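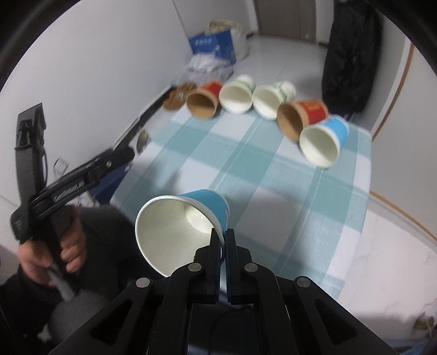
Lencho is our monthly listening night in Clastholm, where we play a film soundtrack from start to finish and then talk about it for as long as the café will have us. It's a friendly, slightly rambling sort of evening, and people ask us the same things quite often, so we've tried to gather the answers on one page. We meet round tables with checked cloths on them, blue and teal and white, and drinks come in paper cups like the blue one, so please don't feel you need to dress up!

When do you meet?
The last Friday of the month, doors at seven, music from half past. We take February off.

Do I need to know a lot about music?
Goodness, no. Some of us can name every session drummer, and some of us just like a good tune over the closing credits (I'm firmly in the second camp).

How many people come?
We have 28 seats, and they do go, so book early if there's a score you really love.

Who picks the records?
Anyone who has been before can put a title in the hat. Oliwia Szulc draws one at the end of the night and writes it up on the door, so you've got a whole month to watch the film.

Can I bring my own copy?
Please do, especially on vinyl. Our turntable is rather fussy about warped discs, so have a CD as a spare if you can.

How do I get there from Celberg?
The 43 bus stops outside, and the last one back leaves at ten past eleven.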